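How to Test a Chore Robot Claim at Your Own Kitchen Table

Before you believe another video of a machine putting away the flatware, run the job yourself with a cheap gripper and your own hands.

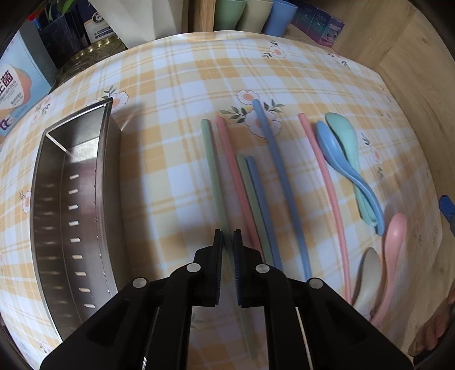 Chopsticks, spoons and a steel basket on a patterned cloth, with the two fingers of the gripper near the green chopstick.

Every spring brings a new round of promises. The one that got me started was a May announcement for the Dinsa, a home arm said to sort utensils "at human level." The clip was short, the lighting was lovely, and the spoons were all the same. I have been skeptical of this stuff for years, and I'd like you to be skeptical in a useful way. So this page shows how to set up one small chore, score it fairly, and compare your result with what a company tells you.

What you need

A two-finger hand-held gripper. I use a Tondau, but any with flat fingers and padded inner faces will do.
Six chopsticks, plastic, more than one color.
A few plastic spoons with curved handles.
A utensil basket.
A patterned tablecloth. Don't swap in a plain one.
A notebook and a kitchen timer.

Step 1: Lay out the work

Put the basket on its side, open end toward the utensils. Set the chopsticks down side by side, more or less parallel, some close together and some apart. Stack two of the spoons so one is partly under the other. Leave your usual clutter at the back of the table. Demo tables are bare, and yours isn't.

Step 2: Do it by hand first

Put everything in the basket with your fingers and write down the time. Then put it all back as it was.

Step 3: Do it with the gripper

One hand only, and no nudging with the other. A chopstick is thin and round and sits flat on the cloth, so you have to come down on both sides of it without pushing it away. Count a grab as good only if the piece ends up inside the basket. A piece that lands on the rim is a miss -- write it down as one.

You will be slow, and you have eyes, a shoulder and years of practice with spoons. Keep that in mind for Step 5.

Step 4: Repeat until you're bored

Ten tries tell you very little. I did 100 and my numbers were still moving around at the end. The stacked spoons gave me the most trouble. I kept lifting both, or sliding the top one off. Move things a little between tries.

Step 5: Read the claim again

Now go back to the announcement and look for these points:

How many tries were made, and were the failures counted?
Did a person set the pieces out neatly each time?
Was a person steering the arm? Small print often says so.
Is the video sped up?
Did the utensils, the cloth or the table ever change?

Flundotberg, whose brochure I keep in a drawer, advertises 1,000 successful picks. It doesn't say how many picks were attempted. Without that number you can't work out a success rate.

So can they do it yet?

Under set conditions, some of it, slowly. The Astville repair shop where I help out tried an arm for sorting small tools and gave it 40 minutes before somebody finished the tray by hand. I'd change my mind for a machine that handled a stranger's table on the first visit, stacked spoons included, with the misses printed next to the hits.

Posted 2022-11-18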